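Teaching a robot by demonstration
From the Plilten wiki, section Methods. See also: Kinaesthetic teaching, Remote control, Episode, Replay

Teaching by demonstration means getting a robot to do a job by showing it the job, usually many times over, and letting a learning program work out the movements from the recordings. I wrote most of this page after my first long stint of it, so it leans towards what I know (two arms on a table, household objects, plenty of plastic) and is a bit thin on legged robots and anything that drives about. Please add to it if that's your thing!

Names
You'll see it called learning from demonstration, imitation learning, or programming by demonstration. They overlap a lot. Imitation learning tends to mean the part where the computer does its sums afterwards, and demonstration tends to mean the part where a person is moving the arm. On this wiki one recorded go at a task is an episode, and the person doing the moving is the operator. Older Palach pages say "take" where we say episode. Same thing.

By hand
The oldest way is to get hold of the arm and push it where you want it. The motors are set to hold up the arm's own weight and nothing more, so it floats, and the joint positions are saved as you go. I love this for single-arm jobs like wiping or pouring, as you feel straight away when the arm is near the end of its reach. The trouble comes with two arms. You need one hand for each, then a third for the gripper button, and your head ends up in front of the camera. Ruppert, our older single arm, is still taught this way and I wouldn't change it.

By remote control
The other way is to stay off the robot and drive it from somewhere else. The common kinds are:

Leader arms. A small copy of the robot arm sits in front of you and the real one follows it joint for joint. Evden uses a pair of these, with a squeeze trigger for each gripper.
Hand controllers. The sort sold for games. The robot tries to match where your hand is and leaves the joints to sort themselves out, so you sometimes get an elbow going somewhere daft.
Gloves and hand tracking. Good fun, tiring after half an hour, and I've never had tidy recordings out of them (others swear by them, so do try).
Keyboard or joystick. Slow. Fine for moving to a start position.

With leader arms most people are comfortable by their second day. What you miss is touch. Unless the set-up pushes back at you, you can't feel that you've got hold of something, and you learn to watch the object instead: does it shift, does it bend, does the shadow under the fingertip close up. I still squeeze far too hard when I'm tired.

What gets recorded
For each episode we keep the joint positions of both arms, how far each gripper is open, the commands from the leader side and the camera pictures, all on one clock. Commands and positions are different things and both are worth having. The arm always lags a little behind the hand, and if you train on the wrong one the robot comes out sluggish.

How many episodes
It depends on the job, sorry. For picking up a rigid block from a small patch of table, 50 has been enough for us. For anything soft I plan on 200 and expect to go back for more. On Evden a full session is 80 episodes with a break in the middle, and past that my recordings get sloppy and I end up throwing out the last few anyway.

Thin plastic and other awkward things
Zip bags deserve a section of their own. A flat one gives the gripper very little to pinch, clear film is hard for cameras to make out, and the shine moves whenever the bag does. A coloured zipper strip helps enormously, both for the operator and (I think) for the trained program, which gets one strong line to go by. 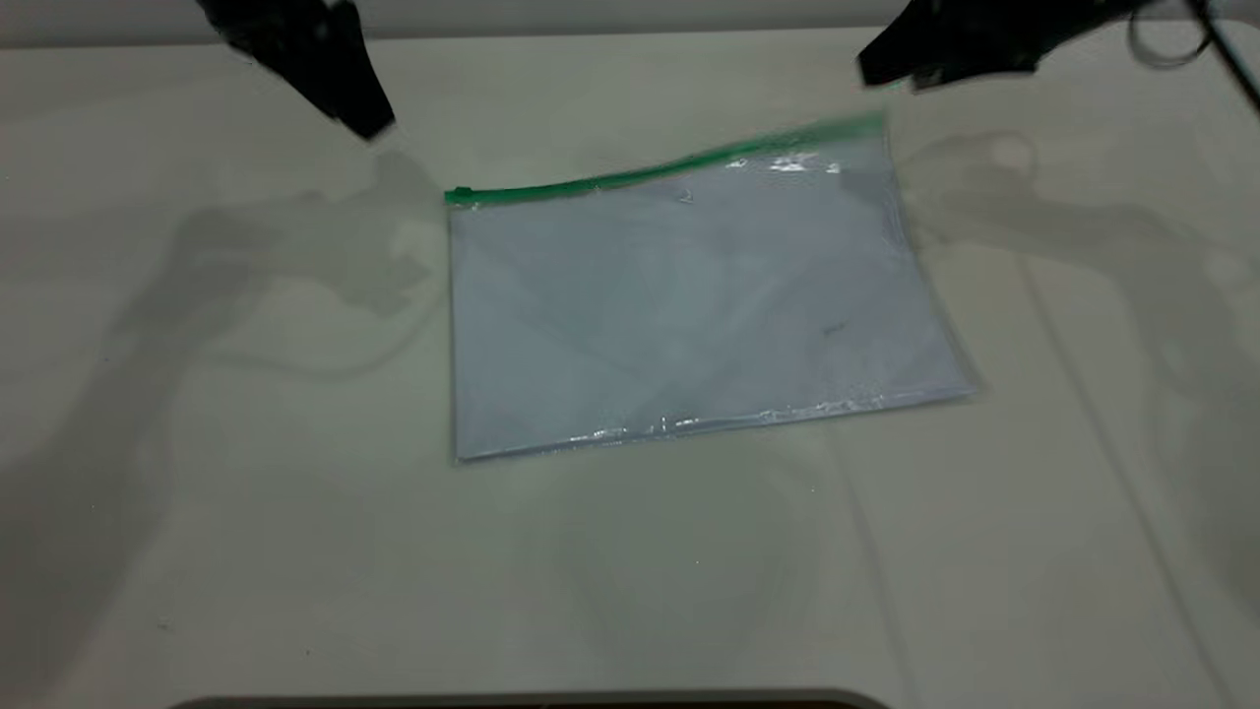 My own habit is to come in from the zipper side with both arms, decide early which one will do the holding, and keep to that for the whole session. Swapping sides between episodes teaches the robot to dither. I also turn the bag a little each time I put it back, never by much, so that the program doesn't learn one angle and fall over at the next. Creases I leave alone. If you smooth every bag flat before recording, you'll have to smooth every bag flat for ever after.

Common faults
Long pauses. If you stop to think, the robot learns to stop there as well, and it may not start again.
Hidden rescues. Nudging the object back into place with your own hand in mid-episode spoils the recording. Stop, reset and go again.
Only perfect goes. A few episodes with a missed grasp and a proper recovery are really useful, and we aim for 7 in each session.
Moved cameras. Check them before you begin, and again after lunch. I lost a whole Sunday to this one.

To do
The replay section needs splitting off, and somebody who uses gloves regularly should rewrite my unfair line about them.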